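Hilo sobre cómo montar un marco de fotos sencillo, con trasera de cartón. Me lo habéis pedido varios por privado y prefiero dejarlo todo junto.

Hablo de marcos ligeros de madera clara, de listón fino, con una lámina impresa y un cartón detrás. Nada de paspartú ni de cristal de museo.

Las piezas, siempre en plano y con sitio a los lados. Yo separo marco, cartón y lámina antes de empezar. 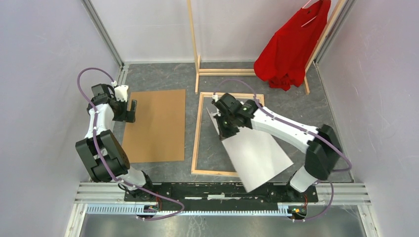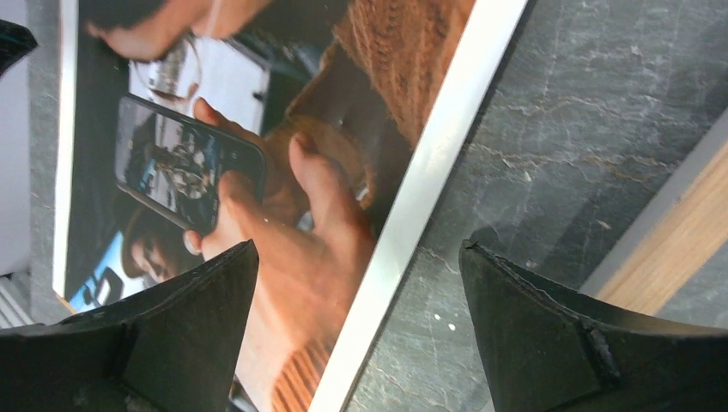
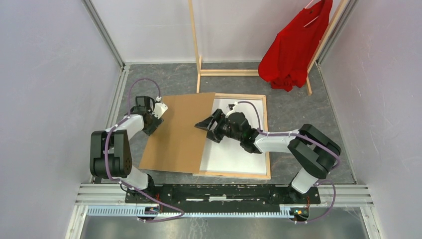 Pravesh Fourie pregunta si el cartón de embalar vale para la trasera o si con el tiempo mancha la foto. Dice que él tiene una lámina de hace años con un cerco amarillo por todo el borde.

Vale, pero depende de lo que vayas a guardar. El cartón marrón corriente tiene acidez y acaba pasando al papel. Para un póster que vas a cambiar en un par de años no me preocuparía.

Para una foto que quieras conservar, pon una hoja de papel sin ácido entre la lámina y el cartón. Yo uso el de Endico, que viene en paquetes de 27 hojas y se corta bien con tijera.

El cerco amarillo de Pravesh puede ser del cartón o puede ser de la luz. Si está solo donde tapaba el marco, yo miraría el cartón.

Medidas. El cartón se corta un par de milímetros más pequeño que el hueco interior del marco, por los dos lados. Si entra forzado, se comba y empuja la lámina hacia delante.

Para cortar: regla metálica, cúter con hoja nueva y varias pasadas suaves. Con una sola pasada fuerte el borde sale mordido.

Si el cartón es ondulado, mirad hacia dónde van los canales. En un marco vertical los pongo en vertical, aguanta mejor sin doblarse.

Orden de montaje, con el marco boca abajo: lámina con la cara impresa hacia abajo, papel sin ácido si lo lleva, cartón. Luego se cierra.

La lámina con brillo marca los dedos enseguida. Cogedla por los bordes blancos, que para eso están. Si ya tiene una huella, paño de microfibra seco y sin apretar.

El cartón se baja primero por un lado largo y después se deja caer el otro. Si se mete recto suele torcerse y hay que volver a sacarlo -- y al sacarlo se levanta la lámina con él.

Para cerrar uso cinta de papel engomado. La grapa va bien en madera gruesa, pero en un listón fino lo abre. Me pasó con dos marcos de Plandlow y los tuve que tirar.

Los ganchos, al final y en los listones, nunca en el cartón. Con un marco pequeño basta uno centrado arriba. Si es apaisado pongo dos.

Tiempo: yo tardo casi 13 minutos por marco, contando el corte. En septiembre hice una tanda seguida y lo que más cansa es cortar, así que ahora corto todos los cartones la tarde antes.

Me preguntan también por la cola. En la lámina, ninguna. Si se mueve dentro del marco, dos trocitos de cinta de papel en el borde de arriba y que cuelgue.

Dejo para otro hilo lo de los marcos con cristal, que lleva limpieza aparte y es más largo.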